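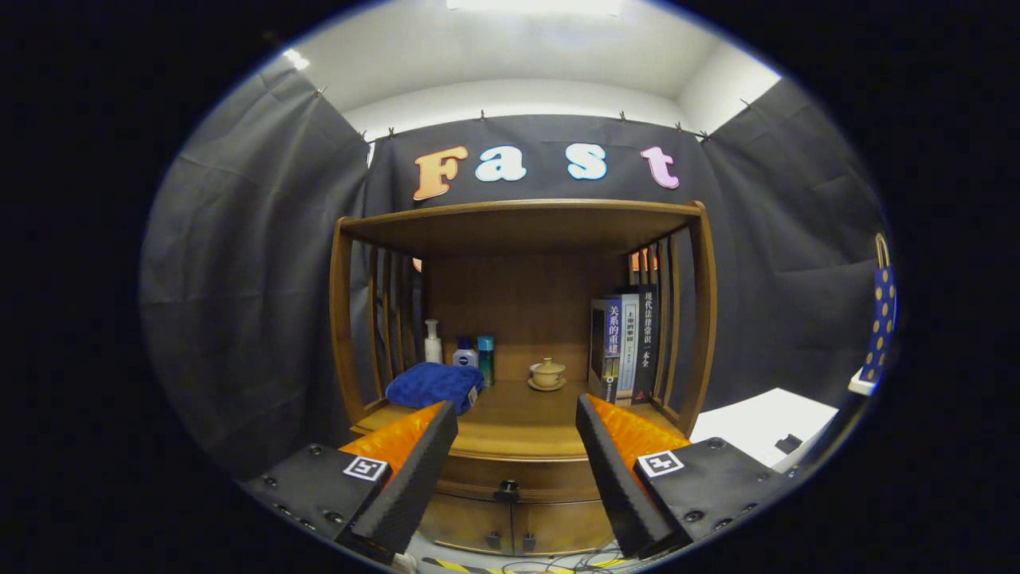

How I refinish an old wooden cabinet without stripping it to bare wood

Posted October 2022

I've done six of these now, and the first one was so bad that I ended up sanding the whole thing back and starting over. So this is the version I wish I'd had then. It's for pieces where the finish is dull or a bit scratched but still stuck to the wood. If yours is peeling off in flakes, you need a stripper, and that's a different afternoon.

What you'll need

Dish soap, two buckets and some old T-shirts
Mineral spirits
Sandpaper in 220 and 320 grit
A gray scuffing pad
A tack cloth
Wiping varnish (I use Bodwood satin, and one small can has lasted me through three cabinets)
Wax filler sticks, if you have dings
Gloves, and a window that opens

I paid $53 for the lot at Larnik, the hardware place out past the car wash, and that was with the fancy sandpaper. You can do it for less.

Step 1: Take it apart, a little

Doors off, knobs off, loose shelves out. Put the screws in a sandwich bag and tape the bag to the back of the door they came from. I used to put them all in one cup, and then spend half an hour wondering why the hinges wouldn't line up.

Step 2: Wash it

One squirt of dish soap in warm water, and plain water in the second bucket. Wring the cloth out hard, because you want it damp and no more than that. Go with the grain, rinse, and dry as you go. Get into the corners and around where the knobs were, which is where all the hand grease lives. Bathroom furniture is the worst for this (hairspray! so much hairspray!), and varnish will not stick to hairspray, so wash it twice if it spent time near a mirror.

Let it dry overnight.

Step 3: Wipe with mineral spirits

This gets the old furniture polish off. Keep turning the cloth to a clean side until it stops coming away brown or yellow. Hang the used cloths flat outside to dry, one layer, not bunched up in the trash. Do the same with the varnish rags later, since oily rags can heat up and catch fire on their own.

Step 4: Scuff it

You're only trying to take the shine off. Use 220 on the flat parts, with the grain, with about as much pressure as you'd use to wipe a counter. Stay off the edges until the very end and then give them one pass with the gray pad. Edges are where I sanded through to bare wood on my first one, and it looked like a zebra.

For slats, spindles or anything narrow, skip the sandpaper and pinch the gray pad around the piece. Run it up and down a few times and move on. It's boring. Put a podcast on.

One warning: if the piece is really old and has paint on it anywhere, test for lead before you sand.

Step 5: Fill the dings

Rub the wax stick across the dent, scrape it level with an old gift card, and buff. I like to mix two colors, a light and a dark, because one alone always looks like a crayon mark. Save this for small marks, and check the varnish can first. Some finishes don't like going over wax, and then you fill at the end instead. Bodwood is fine with a little of it, at least on mine.

Step 6: Varnish

Tack cloth first. Then fold a bit of T-shirt into a pad, dip, and wipe on a thin coat. Thinner than that! If it's running down the sides, you've got too much on. Do the inside first, then the sides, then the top.

I give each coat a full night, then rub lightly with 320 and wipe off the dust. Three coats on the top, two everywhere else. In November my garage gets too cold for this, so I move everything into the spare room and crack the window.

Step 7: Wait

It'll feel dry the next day and it isn't, quite. I leave mine a week before I put anything heavy on it, and longer before anything wet. I once set a plant pot down on day two and the ring is still there, under the plant.

Then knobs back on, doors back on, and check the tape bag for that one leftover screw.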